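## 4. Setting up the drinks and snack station

This section covers laying out the Zaster counter set for self-service. Read section 3 (washing before first use) before you start. Allow the mat to lie flat overnight if it has been shipped rolled.

### 4.1 Before you begin

You will need:

- the table mat
- the peg dish rack and the wire cup rack
- serving tray
- bowls and cups
- ice bucket with scoop
- one folded cloth for spills

The Ernstead table is sold separately. Any level table will do if it is deep enough for the mat. Check that the table doesn't rock. If it does, turn the foot on the short leg until it stops.

### 4.2 Laying out the station

1. Wipe the table and let it dry. Water trapped under the mat leaves marks.
2. Lay the mat and smooth it from the center out. Leave a strip of bare table at the back so the mat can be lifted without moving the table.
3. Set the dish rack at the back left corner. Cups that have just been rinsed go on this rack, on their sides across the pegs.
4. Put the ice bucket on the left, in front of the dish rack. Do not fill it yet.
5. Place the serving tray at the back, in the middle. The printed side faces up.
6. Stack the bowls to the right of the tray, right side up. Keep stacks low enough that a seated person can take the top bowl.
7. Fold the cloth and set it next to the bowls.
8. Stand the cup rack in the back right corner and hang the clean cups upside down.

**Note:** The front of the mat is the working area. Keep it clear except for the bowl being filled.

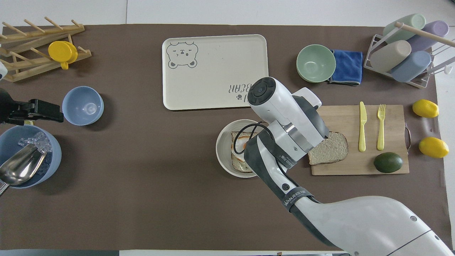
The order from left to right matters more than the exact spacing. Ice and rinsed items stay on the left, clean items stay on the right, and the tray divides the two. If your table has a wall on the left, you can reverse the whole layout, but move both racks when you do.

### 4.3 Filling the ice bucket

1. Fill the bucket no more than 15 minutes before serving.
2. Stop below the rim. An overfilled bucket sheds ice onto the mat when the scoop goes in.
3. Rest the scoop in the bucket with the handle extending past the rim.
4. Pour off meltwater when it covers the bottom layer of ice.

**Caution:** Use the scoop only. Do not dip cups or bowls into the ice. A chipped rim can leave fragments that can't be seen among the cubes. If anything breaks near the bucket, throw out all of the ice and wash the bucket.

### 4.4 Serving a bowl

1. Take the top bowl from the stack.
2. Set it on the mat close to the bucket.
3. Add ice with the scoop, up to 400 ml.
4. Move the bowl to the tray before adding fruit or syrup. Syrup is hard to get out of the mat once it dries.

Do not carry the tray with one hand when it is loaded.

### 4.5 Clearing up

Empty the bucket first, then wash the scoop and stand it handle down to drain. Used bowls and cups go straight to the sink, never back on the cup rack. Wipe the mat with warm water (38 °C or cooler) and a little dish soap. Hang it to dry; do not fold it.

Replacement parts can be ordered from Nillen. Quote 1502 for the mat and 1660 for the cup rack.

Revised January 8, 2022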